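Home | News | Table Talk | Contact
Print this page | E-mail this page

Setting the table at Skakine has become a matter of colour. Pale blue chopsticks, white plates, a little white bowl each — and opinions, which come in every shade.

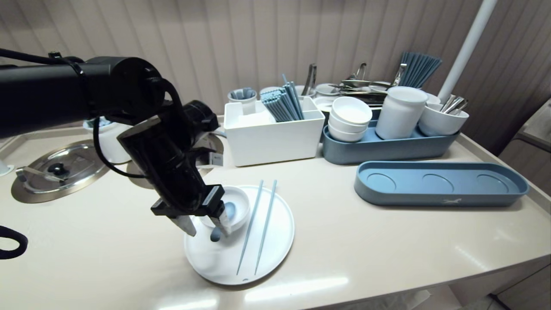
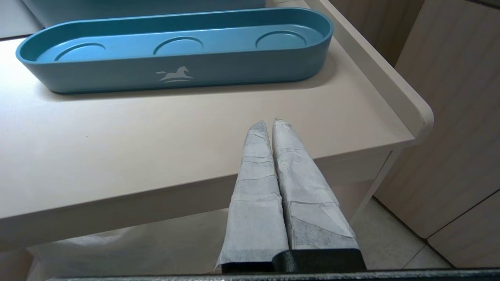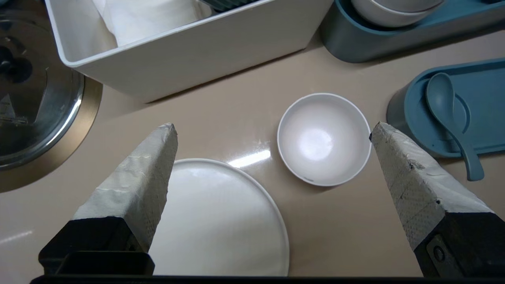 TABLE TALK

The teal tray with three round recesses is still without a job. Dovhaniuk wants it for sauces, Ustau for cups. We have 70 plates to set by September and would favour any decision at all.

Print | E-mail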